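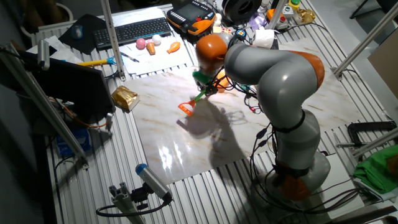
Repeatability is the figure every salesman quotes and the last one to look at, according to the Grendix engineer who opened the afternoon session. An arm can return to the same wrong place all day long. The question for anyone buying one is how the error behaves when the object has moved, the light has changed and the tool on the end was made last month.

The remark set the tone for the open day at Watine, where Grendix shares a ground-floor hall with the test laboratory of Wimutik. Visitors went round in groups of 12 and each group had 16 minutes at a bench. The timetable was kept. Questions that ran over were written down and taken up at the end, over coffee.

The bench that held most groups longest was the one for handling small, awkward items. The arm is a jointed type in light grey with orange caps, mounted on a table of slotted aluminium profile. Slotted tables are heavy and costly, but a bracket can be shifted along a slot and locked down in a minute, and the laboratory changes its layouts often. The work takes place over a large board with a marble pattern. For the test pieces the group uses toys: a plastic comb-like one with a green handle, a carrot shape, a fish shape, balls. They differ in section and in where the weight sits, and they can be replaced from any toy shop.

The comb is the hardest of the set. Gripped by the handle, it carries its head well out to one side, and any slip between the fingers shows up as a change of angle at the far end. The green plastic fingers are the laboratory's own design, now in their fourth version. The first two were too stiff and the third wore quickly at the tips. The present ones give slightly under load, so that the contact patch grows as the grip closes. The design rule is to let the finger deform before the object does, and to keep closing speed low over the last few millimetres.

A polished surface is a poor background for machine vision, and a glossy board throws back bright patches which a simple threshold will read as objects. The group's answer is to take a reference reading of the bare board at the start of every session and again whenever the lighting is altered. The arm's own shadow is harder to deal with, as it travels with the tool. At present the software discards any outline that moves in step with the wrist. The staff described this as adequate for slow work and unproven for anything else.

Figures were given sparingly. A test series consists of 200 grasps per object, with the object put down by hand at a new angle each time. Dropped pieces count as failures even if the arm recovers them. A full series on the comb was completed in January and has since been repeated with the new fingers; the results will be issued with the laboratory's summer report. Asked for a percentage, the staff declined to give one before then.

There was more to say about cables. Those for the gripper run outside the arm and hang in loops, and the loops must be long enough for the full turn of the wrist without catching on the table. Rüegg, which supplies cable guides to several machine builders in the district, had a stand by the door with a fatigue rig flexing a sample lead. The laboratory has looked at the guides and has not yet fitted any, as the gripper wiring is still being changed too often.

The second half of the tour dealt with conveyor sorting and was more conventional: fixed lighting, one product, a suction tool and a cycle time of 400 milliseconds between release and the next trigger. It ran without a stop for our group. Several visitors from packaging firms asked about spare parts and cleaning, and got direct answers on both.

The hall opens to trade visitors again in the autumn. Booking is through the Grendix office at Watine, and flat shoes are required on the test floor.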